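Storing tablets after the foil is torn: does the expiration date still apply?

Posted in Home & Health Supplies, 25 June 2020
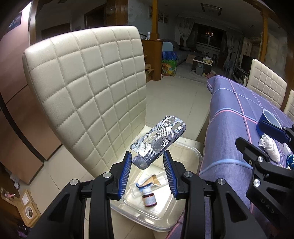

Background

I'm reorganizing the medicine storage in our house and have run into a labeling problem. Several of the blister packs have lost their cartons. On some of them the foil has been torn across the part where the date is printed, so I have a strip with a few tablets left and no readable date or lot number. Most are ordinary pain relievers, 500 mg. A couple are allergy tablets.

I keep everything in clear plastic containers on a shelf in the hall closet. It used to be in the bathroom cabinet, but I moved it after reading that steam is bad for tablets. The closet stays fairly cool, although it shares a wall with the water heater and gets a little warm in winter.

What I would like to know:

If a blister pack is partly used, does the printed date still hold for the tablets in the unopened pockets?

If the foil over one pocket is damaged but the tablet is still in there, is that tablet good until the same date or not?

Is there any accepted way to label strips that no longer have a carton? I tried masking tape and it falls off. I tried a permanent marker on the foil side and it smears on some brands and not on others.

Does it matter if liquids and tablets are kept in the same container? I have a few small bottles and would like to sort by use, not by form.

I did search the site first. The older thread on this was mostly about vitamins in large bottles, and the last reply was from December.

ledgerstone_44
Member, Sesley

Taking these in order.

Each pocket in a blister pack is its own sealed unit. Opening one does not open the one next to it. The printed date therefore continues to apply to any pocket that is intact, provided the pack has been stored as the carton says. This is the main difference from a bottle, where every opening lets room air in on all of the tablets at once.

A pocket with damaged foil is no longer sealed and the printed date does not cover it. How fast the tablet changes depends on what it is. A plain coated tablet may look the same for a long time. An effervescent or orally dissolving tablet can go soft in a day or less in humid air. You can't judge this by looking, so my practice is to discard anything in a pocket with a visible hole or split. Check the edges as well as the center. When a strip is bent, the foil tends to crack along the line between pockets, and if the crack runs into the seal area the pocket is open even though the middle looks fine.

A strip with no readable date is a separate matter. The tablets may be well within date, but you have no means of knowing. For pain relievers the replacement cost is low. I would not keep them. If it is a prescription item, call the pharmacy that filled it. They will usually have the fill date on record and can tell you what to do with the remainder.

To prevent this in future, look at where the date is before using a new strip. It is normally stamped or embossed along one short end. Start at the opposite end and work toward it. Push the tablet through from the plastic side so that the foil breaks only over that pocket. Peeling the foil back takes the print with it. Some child-resistant packs are made to be peeled and there you have no choice, but those often carry the date on a border strip that doesn't come off.

On labeling, masking tape fails because the adhesive does not bond well to lacquered foil, and it dries out. I have had no trouble with the following:

Small zip bags, one per product. Cut the panel with the name, strength, date and directions from the carton and put it in the bag with the strip. Keep the folded leaflet too if there is room.

Freezer labels, the kind sold for plastic boxes, placed on the bag and not on the strip. Write with a fine permanent marker and let it dry for a minute before handling.

If you must write on the strip itself, use the plastic side, in the flat area between pockets. The smearing you describe is probably down to the coating on the foil, which varies by manufacturer.

Liquids and tablets can share a container if the bottles are upright and the caps are tight. The usual problem is a slow leak from syrup around the cap threads, which then glues everything together. Put bottles in a shallow cup inside the container, or stand them along one side with a folded paper towel underneath. Also note that many liquids have a second limit that applies after first opening. It is on the label in small print, and it can be much shorter than the printed expiration date. Write the opening date on the bottle. Eye drops in particular should be checked for this.

The wall shared with the water heater is worth measuring. Put a cheap thermometer on the shelf for 12 days or so in the cold season and read it morning and evening. Most cartons give an upper storage limit. If the shelf goes above that, move everything to the other side of the closet – even a couple of feet may be enough.

pkt_tundra
New member

just throw them out and buy new ones. mine are in a shoe box and I go through it once a year. never had an issue with the marker smearing, maybe yours is old

halfgallon
Member, Zamstead

Agree with most of the long answer above. A few additions.

Cutting blister packs apart to save room is a bad idea. It leaves sharp corners, and the single pockets have no name or strength on them. If you have already done it, tape the loose pieces inside a labeled bag and use those first.

Keep a list on the inside of the closet door. Mine has four columns: product, strength, expiration, date checked. I have 13 lines on it at present. When something is used up I cross it out and it goes on the shopping list. This takes less time than reading every package, and it means the packages get handled less, which also helps with the foil splitting.

For disposal, do not put tablets down the toilet unless the label specifically says to flush. Here in Zamstead the pharmacy on the main street has a drop box by the counter. It takes tablets in or out of the pack but no needles and no inhalers. I believe Kandenness has one at the town office too, though the hours are short and you should call ahead. If there is nothing near you, the standard advice is to take the tablets out of the pack, mix them with used coffee grounds or cat litter, seal that in a bag and put it in the household trash. Black out your name on any prescription label first.

Blister packs are plastic and foil bonded together and our curbside recycling does not accept them. Cartons and leaflets can go in with paper.

One disagreement. I would not sort by use if there are children or visitors in the house. Sorting by use puts adult and child strengths of the same drug side by side, and those are easy to mix up when you are tired. I keep the children's items in a separate container with a locking lid, on a higher shelf. Clear containers are fine for the rest, but store them out of sunlight – some tablets and a good many liquids are light sensitive, and a brown bottle is usually a sign of that.

Follow-up from the original poster

Thank you. I discarded all strips without a date and two more with cracked foil near the seal. The cut carton panels in zip bags work well and I have stopped using tape. There is a thermometer on the shelf now, but it is summer and the reading won't mean much until the heat is on. The drop box in Sesley is closed for the time being, so the discards are in a sealed jar on the top shelf until it reopens.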